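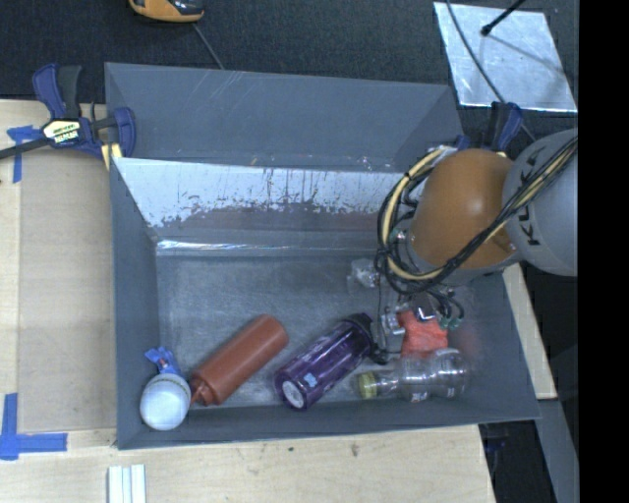 Grey bin in two sections, robot arm reaching in on the right.

Bridge for Improvers, handout 6
Signals on defence
Notes: Anežka Bednárik (Rilbridge evening group)

Recap from before the break. Leads: 4th highest from an honour, top of a sequence, etc. If you missed it get the sheet from Demetrio.

Today, what partner does at trick one.

ATTITUDE. Partner leads, you're not trying to win it. High spot = like it, low spot = don't. So on the lead of the ace from AK:
from Q82 play the 8
from 962 play the 2
Use the highest spot you can afford. A 3 from Q32 looks low to everyone, can't be helped, partner has to look at which spots are missing.

COUNT. When declarer leads the suit. High-low = even number, low-high = odd. Most useful when dummy has a long suit and no outside entry, eg KQJ105. Partner holding the ace needs to know when to take it. Dont give count if it only helps declarer.

SUIT PREFERENCE. Giving partner a ruff: high card asks for the higher side suit back, low card the lower. Trumps don't count, nor the suit your leading.

Which one applies? Partner's lead, attitude. Declarer's lead, count. Ruff coming, suit pref. Dummy has a singleton in the suit led (suit contract), usually suit pref too, but agree it with your partner first.

Common error last time: playing the queen from Q82 under the ace to "encourage". No! Queen shows the jack, or a singleton. Partner will underlead the king next and then what.

Homework: Murín sheet, boards 20 and 30, defend both as East. Write down your card at trick one and why. Lucía has spare copies.

Discards next time, bring your convention cards.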